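4. Setting up the Brornurness storage shelf

Read this section before you open the second carton. The leaflet packed with the Brornurness says one person can put it up in 60 minutes. We would not plan your afternoon on that, and we would ignore the drawing on its back page, which shows the side panels the wrong way round.

4.1 Before you start

The shelf stands 585 mm high and 456 mm wide, with a usable depth of 315 mm. Measure your wall all the same. Skirting boards steal more space than people expect, and the "fits anywhere" line on the carton was written by somebody with very straight walls.

Keep the bag of Laxdal fixings shut until the panels are laid out. The short and long screws look nearly alike, and a long one will come through the face of the shelf.

4.2 Putting the frame together

1. Lay both side panels on a blanket with the drilled faces up.
2. Push the dowels into the bottom panel by hand. If one will not go in, clear the hole and try again. Do not hammer it.
3. Join the bottom panel to the left side, then the right.
4. Slide the back board down its grooves. It will stick halfway. Lift it out and start again; leaning on it bends the board.
5. Fit the top panel and tighten every screw a half turn at a time.

Note: The frame will rock at this stage. The leaflet says this means you have made a mistake. In our experience it usually means the floor is uneven, so try it in another spot before you take anything apart.

4.3 Choosing what goes where

Put heavy things on the bottom. Bulky toys with separate pieces are best kept together on one shelf, whatever the Stundanari box set promises about "a place for every part".

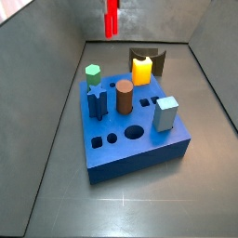 Fig. 7. Blue foam shape sorter with coloured pieces.

The Stundanari boxes are sold separately and we are not convinced they are needed. Any box that slides in without scraping will do the same job.

4.4 Fixing to the wall

CAUTION: The shelf must be fixed to the wall before use. A low shelf can still tip if a child climbs on it.

1. Check for pipes and cables.
2. Hold the Grirkereck bracket against the wall and mark both holes.
3. Drill, fit plugs that suit your wall, and screw the bracket on.
4. Pull the top edge firmly towards you. If the bracket moves at all, take it off and use different plugs.

The plugs supplied are described as universal - treat that with care. They hold poorly in plasterboard.

Check the wall screws again after a month, then go on to section 5 for the doors.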